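The Weigh-In

Lacey Sugden made weight at Gralenley with five ounces to spare. She drank half a bottle of water in the hallway and went back to the room Delyth Samuel had found for them, a short walk from the hall.

"Eat something," Delyth said.

"In a minute."

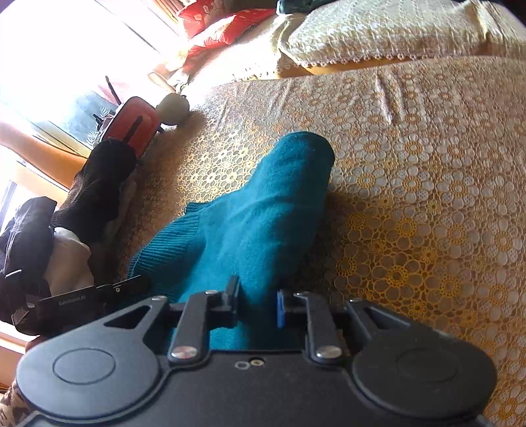
The teal sweater on the bedspread.

The fight was at 20 past eight. The other girl came from the Melis gym and had stopped her last opponent with knees. Lacey had watched the tape until she knew when the knees were coming. Knowing didn't help much. She still had to be somewhere else when they came.

Delyth had fought in the same hall years ago, in front of 300 people, and lost. She never talked about it. Tonight she sat down and started taping Lacey's left hand.

"I pulled back in a straight line," she said. "Every time. Step off to the side and you'll be fine."

"You never told me that."

"You never pulled back before Zarmont." 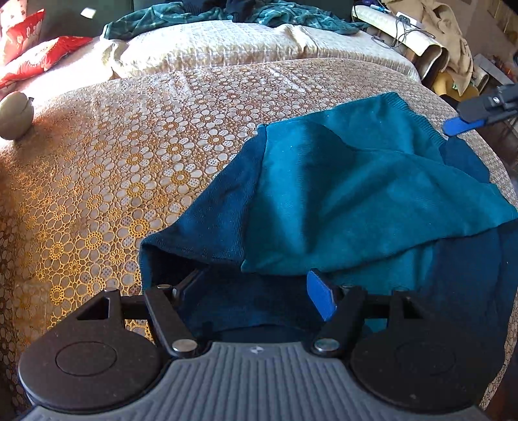 Teal knit on the gold and cream spread.

Lacey closed her fist and opened it. The tape was snug across the knuckles. She ate a banana and some cold rice, then held out her right hand.

"Was it the knees that got you?" she asked.

"Elbow," Delyth said, and tore off another strip.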